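From: Mulugeta Negussie
To: jernero-dev
Subject: Re: planner picks the wrong green brick

Vilém Zelenák wrote:
> With horizon 100 the planner goes for the tilted green one first.
> Is that the cost term or the masks?

The cost term – masks look fine on my side. Loose bricks and bins as the head camera gets them:
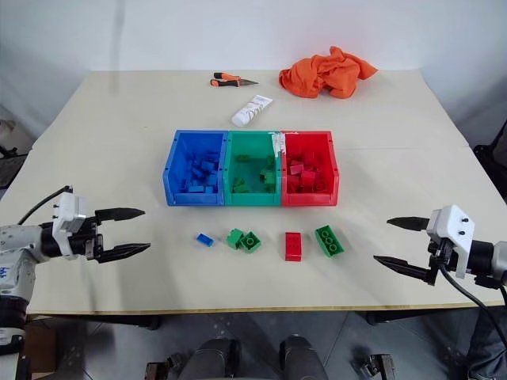
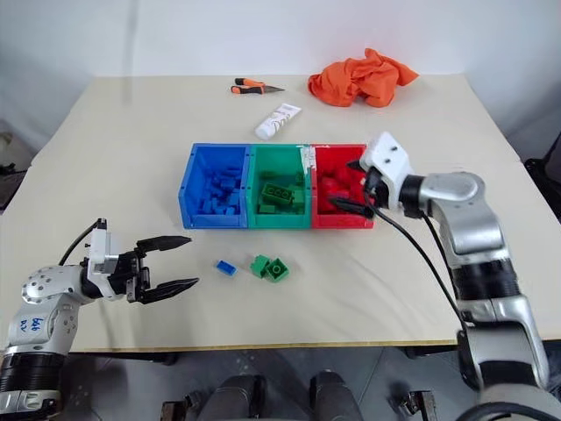 Jernero list – Perception and Planning Group, Hartono

The two greens side by side still merge into one cluster if you set min_points to 600. Use 215 and pull the branch again before you rerun.

Mulugeta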